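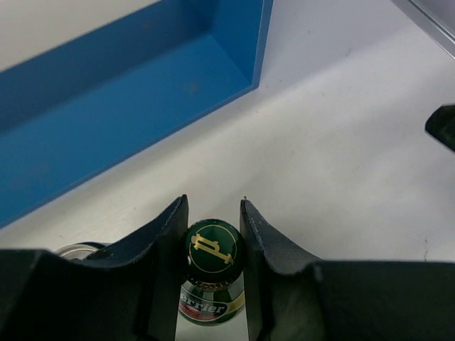 Figure 1. The gripper, with light scuffs along the top edges of both fingers.

Asking Nicely, Twice: Two Thank-You Letters for the Humotden Toy Library
Project report, Fundraising in Practice module, Altham
Nasrin Hosseinzadeh, Pejman Nazari and Golshifteh Golestani
Supervisor: Afshin Jalali
Submitted Fri 25 May

Background

The Humotden Toy Library lends toys to families and posts one appeal a year, in September. People who give receive a thank-you letter and then hear nothing until the following September, when they are asked again as if by a stranger. Jamshid Soltani, who runs the library and therefore also runs its post, asked us to look at the thank-you letter. He described it as "fine". We have read it many times now and can confirm that it is a letter.

The existing version opens with "We acknowledge receipt of your donation", gives the amount, and spends a long paragraph on tax relief. The word "toy" appears once, in the address. Our reading on the subject suggested that the first letter after a gift has a good deal to do with whether there is a second gift. We wanted to find out if a warmer letter would bring in more replies, using a short reply form asking donors whether they would like to hear from the library again.

What we did

We wrote two letters. Letter A was the old one with its spelling corrected. Letter B began with a child borrowing a wooden train and refusing to return it, which Jamshid assured us was a true story and an ongoing one. Both went out with the same reply form and a prepaid envelope, and both were signed by hand. The signing was Jamshid's job and he did it during a dull afternoon at the front desk, so the signatures change a good deal between the start of the alphabet and the end.

The donor list was kept in a spreadsheet with one column headed "Name" and another headed "Real name". We asked what the difference was. There had been one, once. Sorting this out took 11 days, which the project plan had down as an afternoon. Pejman then loaded the clean list into Hukance, the mail merge program the college pays for, and split it at random between the letters. Hukance greeted several donors as "Dear Mrs Mrs" until we found the right box to untick. 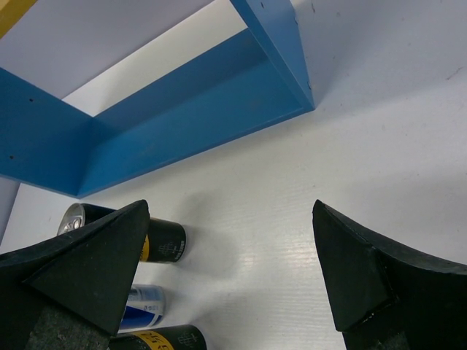
Envelopes were the subject of our longest argument. The old ones were white with a window, and looked like something you would pay late. Golshifteh wanted a colour, and the reading was split on whether colour helps a letter get opened or marks it out as advertising. We agreed in the end on a strong mid-blue, very close to the blue of the shelf boards in the photo above, and used it for both letters so that it could not favour either. Farahani, the printers, sent a sample that was nearer to purple, then a sample that was right, then the full order, which was nearer to purple again. We used them. Any effect they had was at least shared equally.

We also had to decide what would count as a reply. A returned form counted, whichever box was ticked. A phone call to the library counted if Jamshid wrote it down. A donor who came in to complain about the envelope was counted after some discussion, as she filled in the form while she was there. 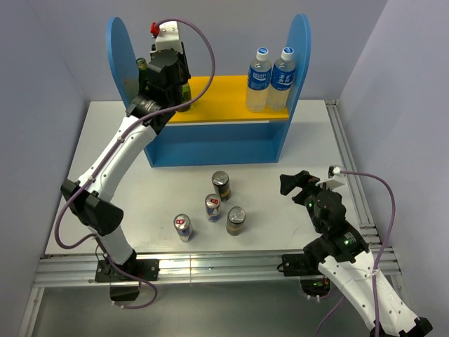

Forms were opened by Nasrin and entered by Pejman, so that the person typing did not know which letter had been sent. This worked well until donors began writing "lovely story about the train" across the top.

What we found

Letter B brought in more replies than Letter A, and more of them ticked yes. The lead was seven replies. On a list this small we would not bet the train on it, and our supervisor has asked us to say clearly that the difference could be chance. It could be chance.

The comments were more useful than the totals. Donors who had Letter A mostly ticked a box and stopped. Donors who had Letter B wrote back about their own toys, at length, sometimes on extra paper. Two asked whether they could give again straight away. The form had no box for this, so they had written their question in the margin. We consider this the largest mistake in the project, and it was ours.

Things we would change

The reply form needs a line for people who want to send money. The tax paragraph should move to the back of the letter, where those who want it will still find it. The list needs a single name column and somebody in charge of it. We would also test one thing at a time over a longer period, and ask Farahani for a proof in daylight.

Jamshid has adopted Letter B for September, with the train story brought up to date. The train is still out on loan. The remaining purple envelopes are in a box under the front desk and he has said he will be using those too.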